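Transmission d'entreprise : le calendrier ne remplace pas le mandat

Publié le 09/03/2022

Le groupe Rotora a annoncé son plan de succession en une page et demie. Le fondateur quitte la direction générale, conserve la présidence du conseil et garde, par l'intermédiaire de la holding familiale Traltusik, la majorité des droits de vote. La période de transition est fixée à 5 ans. La presse économique a salué la clarté du dispositif. Je la trouve très relative.

Un plan de succession doit répondre à une question de compétence, au sens juridique du terme : qui décide, sur quel périmètre, avec quel recours en cas de désaccord. Le document de Rotora donne des dates et des titres. Il ne précise ni le seuil d'investissement au-delà duquel l'accord du conseil est requis, ni la procédure de révocation du directeur général, ni le sort des conventions conclues entre la holding et les filiales. Pour une société de 3 000 salariés présente dans huit pays, ces omissions ont des conséquences directes sur le coût du crédit.

Le cas de Plalix, sous-traitant de composants moulés repris par le groupe Jakubowski, fournit un point de comparaison utile. Le cédant y avait conservé un droit de veto sur les cessions d'actifs, limité à deux exercices et assorti d'une clause d'extinction automatique. Le texte était aride, il tenait en huit articles, et les banques l'ont lu avant de renouveler leurs lignes. Lorsque le repreneur a voulu fermer un site, en août, le désaccord a été tranché en quelques semaines par application de l'article prévu à cet effet.
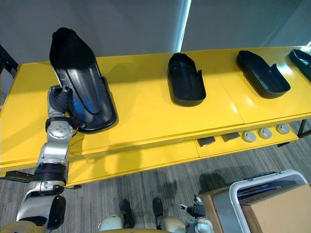 On objectera que Plalix était une entreprise de taille moyenne, avec un actionnariat simple, et que la gouvernance d'un groupe diversifié supporte mal ce degré de formalisation. L'argument me paraît devoir être inversé. Plus les activités sont hétérogènes, plus les arbitrages de capital entre branches sont fréquents, et plus l'absence de règle écrite renvoie chaque décision à l'autorité personnelle du fondateur. Le directeur général devient alors un responsable d'exploitation, rémunéré comme un dirigeant de plein exercice.

La question de l'âge, souvent mise en avant dans ces dossiers, est secondaire. Un président âgé doté de pouvoirs délimités présente moins de risques qu'un président de cinquante ans dont les attributions sont indéterminées. Le conseil de Rotora compte par ailleurs trop d'administrateurs issus de la holding pour que son contrôle soit crédible sans comité de nomination indépendant.

Trois modifications suffiraient à rendre le plan exploitable : un seuil d'engagement chiffré, une clause d'extinction des droits particuliers de Traltusik à l'issue de la transition, et la publication annuelle des conventions intragroupe. Aucune n'exige de modifier la structure du capital. Elles relèvent des statuts et du règlement intérieur du conseil, et peuvent être soumises à la prochaine assemblée générale. Les actionnaires minoritaires auraient intérêt à déposer les résolutions correspondantes avant la convocation.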